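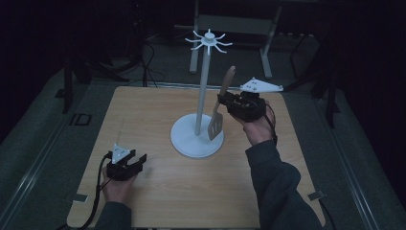 Utensil stand on a wooden board, slotted spatula to the right of the pole

Wooden board has a raised, rough feel after washing – sand it or oil it?

Posted by graincheck, 28 March 2023

I have a light-colored wooden board that lives next to the stove under a utensil stand. I think it is maple but the label is gone. Since I started washing it with hot water and dish soap, the surface feels fuzzy when it dries. I put on one coat of Vekino board oil and it was rough again after the next few washes. Should I sand first, and what grit? Also, does the oil need to cure before food touches it?

Vemier

The fuzz is raised grain. Water swells the cut fibers at the surface and they stay up when the wood dries. Oil on top of that does very little, so take the fibers down first.

Wipe the whole board with a damp cloth and let it dry overnight. Sand with the grain using 220 grit, then wet it and let it dry again. Finish with 400. Use light pressure on the last pass – you only want to remove the fibers that stood up. Do both faces, or the board may cup.

Then flood it with plain mineral oil, wait 40 minutes and wipe off whatever is left. Repeat until it stops taking oil. Mineral oil does not cure, so there is no waiting period for food. Check the label on yours. If it contains tung or linseed oil it does cure, and you should follow the time printed there.

ong_shop

just oil it more. mine was like that and it went away after 5 coats

Drungate

Agree with Vemier on the sanding, less so on stopping at oil. Plain oil washes out with soap. Melt one part beeswax into four parts mineral oil by weight, rub it in warm, leave it overnight and buff. Mine gets a new coat every June and one in winter.

Two other points. Stand the board on edge to dry so both faces get air. And lift the stand off when you wipe down – a flat base holds water against the wood and will leave a ring. If you already have a dark ring, 120 grit on that area first, then blend outward before going finer.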